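Toft: fichas de recogida de suelos domésticos

Versión 2, publicada el 21/03/2026

Resumen

Toft es una colección de 800 fichas escritas sobre la tarea de recoger lo que queda en el suelo de una vivienda. Cada ficha corresponde a un objeto y anota qué era, en qué zona del suelo estaba, adónde se llevó y qué hubo que hacer con él antes de guardarlo. Las fichas proceden de 21 habitaciones repartidas entre dormitorios, salas de estar, pasillos y un cuarto de costura. Están redactadas en castellano.

La colección la mantienen Ramiro Goicoechea y Birthe Bisgaard. Las viviendas son de Pidodcombe y de Warolberg, y en el campo "localidad" figura siempre una de las dos.

Contenido del paquete

fichas.csv: una fila por objeto, separador punto y coma, codificación UTF-8.
habitaciones.csv: una fila por habitación, con tipo de suelo, superficie aproximada y muebles fijos.
categorias.txt: la lista de categorías de objeto, una por línea.
destinos.txt: los destinos admitidos (cajón, estante, perchero, cesto, otra habitación, basura, se queda).
cambios.txt: historial de versiones.

Las dos tablas se cruzan por el campo "hab_id". Las habitaciones sin ninguna ficha no se incluyen.

Campos de fichas.csv

hab_id: identificador de la habitación.
orden: posición del objeto en la recogida, empezando en 1.
categoria: una de las 45 de categorias.txt.
descripcion: texto libre, normalmente entre una y tres frases.
zona: centro, borde, rincón, bajo mueble, umbral.
apoyo: directo, sobre alfombra, sobre otro objeto.
destino: uno de los valores de destinos.txt.
preparacion: doblar, sacudir, vaciar, emparejar, enrollar, ninguna.
notas: cualquier otra cosa. Puede estar vacío.

En "apoyo", el valor "sobre otro objeto" obliga a indicar en "notas" el número de orden del objeto de abajo. En la versión 1 esto era opcional y muchas fichas lo omitían. Se han completado las que se podían deducir del texto; las demás llevan un signo de interrogación.

Cómo se hicieron las fichas

En cada habitación se recogía empezando por el umbral y avanzando hacia la pared del fondo. Primero se despejaba el paso, después los bordes y al final se miraba debajo de los muebles. No se movía nada pesado. Si un objeto estaba metido debajo de una cama o de un armario y se veía desde fuera, se anotaba como "bajo mueble"; si no se veía, no entraba en la colección aunque apareciera más tarde al barrer.

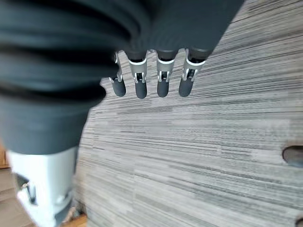
La unidad de anotación es lo que se levanta de una vez. Un montón de ropa cuenta como tantas fichas como prendas tenga, salvo que las prendas estuvieran metidas unas dentro de otras, como pasa con los pantalones que se quitan con los calcetines dentro. En ese caso se hace una ficha sola y se escribe "conjunto" en notas. Los bloques de construcción, las cuentas y los botones sueltos se anotan por puñado. Las migas y el polvo no se anotan.

La zona se decide mirando desde la puerta. Se llama borde a la franja que queda a menos de un palmo de una pared o de un mueble fijo. El palmo es el de quien recogía, así que entre habitaciones puede haber alguna diferencia.

Tipos de suelo

El campo "suelo" de habitaciones.csv admite cinco valores: tarima, baldosa, moqueta, linóleo y mixto. Se usa "mixto" cuando cambia el material dentro de la misma habitación, por ejemplo en las salas que antes eran dos. Una alfombra no cambia el tipo de suelo; se anota aparte en "alfombras", con sus medidas si se tomaron.

El suelo influye en cómo se recoge. En la baldosa, las piezas pequeñas ruedan si se empujan con la escoba antes de tiempo, y por eso el orden de recogida en esas habitaciones deja los puñados para el principio. En la moqueta se enganchan los cierres de velcro y las horquillas. Todo esto aparece en "notas" con bastante frecuencia y no se ha normalizado.

Criterios sobre el destino

El destino es el sitio donde el objeto quedó al terminar la recogida, que puede no ser su sitio definitivo. Una camisa llevada al cesto tiene destino "cesto" aunque luego se lavara y acabara en una percha. "Otra habitación" se usa para tazas, herramientas, correo y todo lo que pertenece a un cuarto distinto, sin detallar cuál.

"Se queda" merece una aclaración. Lo llevan los objetos que estaban en el suelo a propósito: zapatillas junto a la cama, un tope de puerta, una regleta, el cuenco del gato. Ásdís Bisgaard propuso quitarlos de la colección, y al final se dejaron para poder distinguirlos de los que estaban ahí por descuido. Quien no los necesite puede filtrar por ese valor.

Revisión

Mandla Mokoena releyó las fichas completas en enero y unificó los nombres de las categorías. Las correcciones más frecuentes fueron estas:

"trapo" y "paño" pasan a ser una única categoría, paño.
"zapato" se separa de "zapatilla de casa".
"cable" incluye cargadores, pero no regletas.
"papel" se divide en papel suelto, sobre y revista.
"juguete" deja de admitirse solo; hay que elegir entre blando, rígido o de piezas.

Los textos de "descripcion" no se han tocado más que para quitar nombres de personas y corregir faltas. Por eso pueden decir "trapo" aunque la categoría diga paño.

Limitaciones conocidas

Hay mucha más ropa que cualquier otra cosa. Los dormitorios pesan más que el resto y en el cuarto de costura se recogió una sola vez. No hay cocinas ni baños. Siete habitaciones no tienen la superficie medida y llevan el campo vacío.

El número de orden no se debe leer como prioridad. A veces se cogía antes lo que estaba más a mano, sobre todo en los pasillos. Tampoco se registró el tiempo empleado.

En dos habitaciones de Warolberg la alfombra estaba doblada por una esquina y había cosas debajo. Figuran como "borde", con apoyo "directo". Steinar Kárason ha avisado de que quizá convenga una zona propia para estos casos y está apuntado para la siguiente versión.

Relación con Sundow

Sundow es la colección anterior, dedicada a mesas y encimeras. Comparte con Toft los campos "categoria", "descripcion" y "destino", pero la lista de categorías es otra y los identificadores de habitación no coinciden. No conviene unir las dos tablas sin renombrar antes "hab_id".

Erratas y sugerencias

Indique siempre el identificador de habitación y el número de orden. Las propuestas de categorías nuevas deben venir con al menos tres fichas a las que se aplicarían. Las erratas aceptadas se anotan en cambios.txt con la fecha y las iniciales de quien las envió.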